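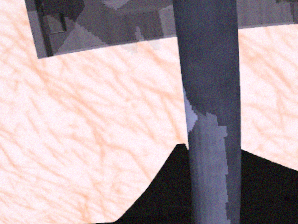
Slate blue and pale pink

10/8/25

I have finished painting the back bedroom. It took far longer than I wanted and cost £178, which includes a roller I bought twice. A few people asked how it went after I moaned about it in February, so I am writing it all down in one go, including the parts I got wrong.

The room is at the back of the house in Flukonell and faces north. It is narrow, with a chimney breast on one side and a window at the far end. It had been magnolia since before we moved in, and before that it was a sort of mustard, which I know from what came off behind the radiator. We used it as a place to put things until we decided what to do with them. Then my sister said she would be coming to stay for longer spells and I ran out of excuses.

I wanted a dark blue and a pink. I had wanted this for a long time and kept being put off by people telling me that a north-facing room needs warm white. I tried warm white in the hall three years ago and it looks like the inside of a fridge from October onwards. So I went the other way. The chimney breast and the window wall are a grey sort of blue, and the rest is a very pale pink that you would not call pink if you saw it on the lid.

Choosing the blue was the slow part. I got most of my tester pots from Swanepoel, the decorating shop behind the bus station, where Sipho Ngcobo mixes the paint. He told me to stop painting squares straight on to the wall, as the old colour around them changes what you see. He gave me some offcuts of lining paper and told me to paint those, leave a white border, and move them about the room at different times of day. I did this for a week. The one I had been sure of went green after tea. The one I had only picked up because it was on the end of the shelf stayed the same colour morning and night, so that was the one. It is Miken 808 if you want to look it up. It does have a name too, but the name is silly and I have never once used it.

The pink was easy by comparison. I held the pinks up next to the blue and threw out anything that looked like a plaster or a pudding. I was left with two, and my sister picked between them over the phone from a photo I sent her, so if she doesn't like it she can't say much.

Preparation took the best part of a fortnight of evenings. The walls are old lime plaster with newer patches in it, and where the two meet there are cracks that come back every winter. I raked these out with the corner of a scraper and filled them with Virutard, the powder kind that you mix yourself. I prefer it to the ready-mixed tubs. It sets harder and a box keeps for ages if you fold the bag over and peg it. The drawback is that it goes off quickly in warm weather, and I mixed far too much the first night and had to chip it out of the bowl. After that I mixed it in an old yoghurt pot, a little at a time, and had no more trouble.

Sanding was as dull as it always is. I shut the door and opened the window, and still found dust in the airing cupboard. I then washed everything down with sugar soap, rinsed it, and left it alone for a day. I have skipped the rinsing in the past. The kitchen ceiling shows you what happens when you do.

On the new plaster patches I put a mist coat first, which is just cheap white emulsion let down with water. It runs down your arm and there is no way round that. Wear something old.

Then the pink went on. Two coats, with a medium pile roller, and it covered well. My only complaint is that wet pale pink over white is very hard to see, and by evening I couldn't tell where I had been. I missed a strip beside the door and didn't find it until everything was back in the room. It is still there, behind the dressing gown.

The blue was a different matter. I put the first coat on and it looked dreadful - patchy, with pale bits showing through and a line at every place I had stopped to move the steps. I nearly gave up and went back to magnolia. Wing-yan Kong from two doors down came round to return our hedge trimmer, had a look and said dark colours always look like that after one coat and I should go to bed. She was right. The second coat was much better and the third was what I had been hoping for.

I did make one real mistake, and it was with the edge where the blue meets the pink. I used masking tape. The wall is not flat, and I had pressed the tape down with my thumb in a hurry, so the blue crept under it. When I pulled it off I had a ragged line the whole way down, with little steps in it like the edge of a stamp. I tried to tidy it with a small brush and made it wider. Then I tidied the other side and made that wider as well.

What worked in the end was to put fresh tape along the line, paint the edge of the tape with the colour that was already underneath it, let that dry, and only then paint the new colour on top. Whatever seeps under is the same colour as what is there, so it doesn't show. I have since been told by three people that everybody knows this. I didn't. You also need to pull the tape off while the last coat is still a little soft, folding it back on itself slowly. If it has dried hard, run a knife along it first.

The corners I did by hand without tape, using a 2 inch angled brush. I had always bought flat ones and thought the angled sort were a way of charging more. They are better. Load it less than you think, start a little way off the line, and move towards it. I am not a steady person and mine came out fine at the sort of distance people stand from a wall.

As for the money, the blue was the biggest cost by some way, as I had to go back for another tin for the third coat. The filler, tape, brushes and sandpaper came next. The rollers should have been cheap, but I washed the first one out badly and it dried like a log, so that was another trip. I now wrap them tightly in a bag between coats and don't wash them until the job is done.

Would I do it again? I would do the colours again tomorrow. In the morning the room is quiet and rather grey, and I thought I would mind that, but I don't. In the evening with the lamp on, the blue goes very deep and the pink looks like the inside of a shell. It does feel smaller. It is a bedroom and I don't do much in there with the lights on, so I'm not bothered.

The woodwork is still to do. I have given the skirting one coat of undercoat and it needs rubbing down before it gets anything else. I can't decide whether to do it white or take the pink all the way down to the floor. Sipho says pink, Wing-yan says white, and my sister says to stop sending her photos. I have also got to sort out the radiator, which is bleeding rust at one end and will need taking off the wall if I'm going to do it properly.

There are 4 half-used tester pots left over, all blues, if anyone nearby would like them for a craft project or a bird box. Leave a comment and I'll put them out by the gate.

Get new posts by email. Enter your address to subscribe. You can unsubscribe at any time.

This site uses cookies to remember your settings. By carrying on you agree to their use. Accept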